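Bench cell purchasing: frequently asked questions
Updated 2022-10-16

Who is this page for?
Departments at the Salach site that want a two-arm bench cell and need a line in the February budget. Larger cells go through Plovemon and have their own form.

What does the standard quote include?
Two arms with grippers, the rail frame, the enclosure, a wrist camera per arm and one fixed camera. Control computer, spare fingers and work materials are quoted separately.

Do we have to buy both arms at once?
No. The frame takes either number. A second arm added later is charged a refit fee of 175 dollars, and the cell is out of use while it is calibrated.

What should we budget for work materials?
Allow 673 dollars for the first year. Hand tools and storage boxes come from general stores and should not be ordered through Cheng, who supply the arms only. Buy tools with a mix of handle shapes and thicknesses. Lidded boxes need replacing more often than tools - hinges are the usual failure.
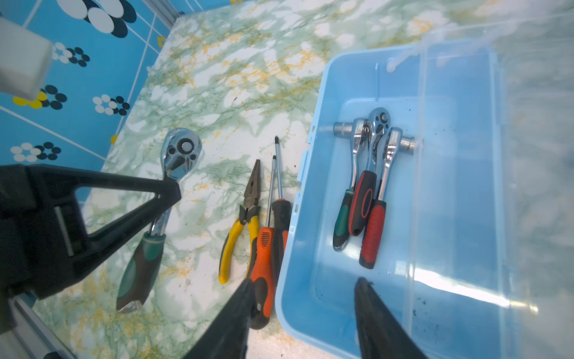
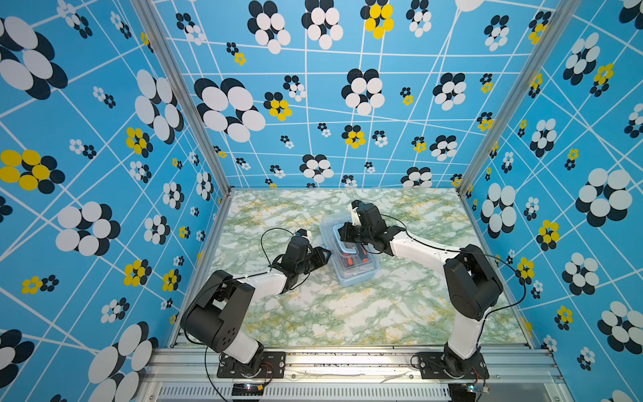
Tool storage task: wrist view of the ratchets, pliers and screwdrivers, and both arms at the box.

Is the printed wall and floor covering required?
It is optional and priced per panel. Order one spare floor panel with each set.

How long is delivery?
Up to 21 weeks for arms. Frames and panels are cut by Grokside and ship sooner. Do not book installation until the arms have a confirmed date.

What must be in place before installation?
A level bench, two grounded outlets on one circuit, and a network port. Leave clearance on both sides for cable service. The installer will not move furniture.

What about spares?
Fingers are sold in pairs at 48 dollars. Keep two pairs per arm. Wrist cables are not stocked locally, so put one in the original order.

Can we lease?
Not for a single cell. Lease terms start at three.

Who approves the request?
Chunhua Qian checks the configuration and Qianru Long releases the funds. Send both the same version of the quote. Requests without a cost center are returned.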